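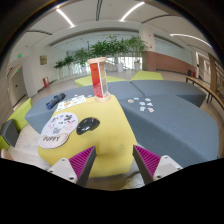
I have now worked for nearly a year without a proper desk, and I want to write down how it goes, because my sister asked me and my answer in the chat became too long.

The office of Vindirico, where I do translations of manuals, has desks for the people who come every day. I come three times a week, so I take what is free. In the first months I ran after free desks like a person looking for parking. Then in July my colleague Ngân Ông told me that she prefers the soft seats in the lobby, and that I should try them for one morning before I say no. I tried, and I have stayed there most mornings.

The seats are a big group, grey and curved, and in the middle of them there is a yellow ottoman, long and padded. Green plants stand along the glass railing and behind them are the windows, so the light is good even in winter. I need good light. At home my table looks at the wall of the neighbour's house.

The first problem was the mouse. I can't work with a touchpad, my wrist begins to hurt after one hour. A mouse directly on upholstery is also not good, it jumps or it doesn't move at all. So there is a mouse pad on the ottoman now, round, with small cartoon dogs in black and pink and a wrist rest where it says PUPPY. I am forty-six years old and I didn't think I would have such a thing. But a wrist rest is a wrist rest! My black mouse runs well on it, and the pad doesn't slide if the ottoman is flat under it and I don't lean on the same block with my elbow. The laptop goes on my knees, with a thin tray under it.

The second problem was that small things wander. On a desk you put a pen down and it stays. On soft seats it rolls into the gap between two blocks, and then you must put your hand in there, and you find also what other people have lost. Last week I found a button and a bus ticket from Turnivmont, where I have never been. My rule now is that everything small stays together on the yellow part, in reach of my hand.

I don't follow this rule with stickers. I use them for my paper notebook, one colour for each manual, and while I am choosing I take several from the sheet and lay them on the grey seat beside me. Pink, blue, white, all very pale. Then the telephone rings and I forget them. Once I sat on them and went to a meeting with Wichai Chareonsuk from the sales team with a pink sticker on my trousers, and he was too polite to say something. Hường Lã told me in the lift afterwards.

I also want to say something about colour, because my sister thinks a lobby must be a cold place. This one isn't. Next to the yellow there are lime-green blocks, and at first I found it too much, like a room for children. Now when I sit in a grey office my eyes miss it. I even looked at yellow footstools for my own flat. The one I liked was from Tustier and cost more than 100 euros with the delivery, so I am still thinking.

What doesn't work: long telephone calls, because everybody who passes will hear your prices. Also eating. I tried soup once, and I will not describe it. And my back asks for a normal chair after two hours, so in the afternoon I look for a desk again, or I stand at the high table near the kitchen with Lucero Correa, who always stands.

When I go home I do a small check. Mouse, pad, stickers, pen, charger, and a hand into the gaps. It takes a minute. On the days when I didn't do it, I lost one good pen and the cap of another.

My sister's next question was if she could work like this too. She has two screens and a printer, so I think no. But she can come and drink a coffee there with me, she only has to tell me one day before so I can write her name at the reception.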